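Grinduvine: house rules for the letter-block recordings

Hello! If you've just pulled this folder, please read this page before you train anything on it. I wrote it after we mixed the Londitz and Dresus recordings and found the two benches had been working to different habits. It cost me most of October to untangle.

What you get: 3957 episodes of an arm picking up a lettered block and putting it into an outline drawn on the board. 217 of them are held back for testing, so leave those alone, please — they live in their own folder.

How we record:

Draw the outlines by hand, in marker. Wobbly is fine, and I'd much prefer it to a printed template.
Wipe the board and redraw after every 40 episodes.
Grip the block by its sides, with the letter left uncovered.
Stop the recording if anyone reaches over the board. Don't trim it later, just bin it and go again.
Keep failed grasps! Mark them "miss" in the notes column and carry on.

What counts as placed: the whole base of the block inside the line. Touching the line is a "near", and we argued over that one for ages (the Bălan bench still grumbles).

Known problems: 22 episodes have no notes at all, and glare on shiny blocks can wash out part of a face. I've left both in.

If you add your own recordings, stick to the same labels and tell me which bench they came from.

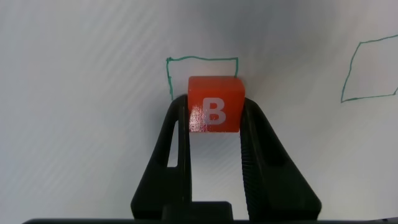
Spelling counts too, by the way — "near" and "Near" end up as two separate labels, so keep everything in lower case.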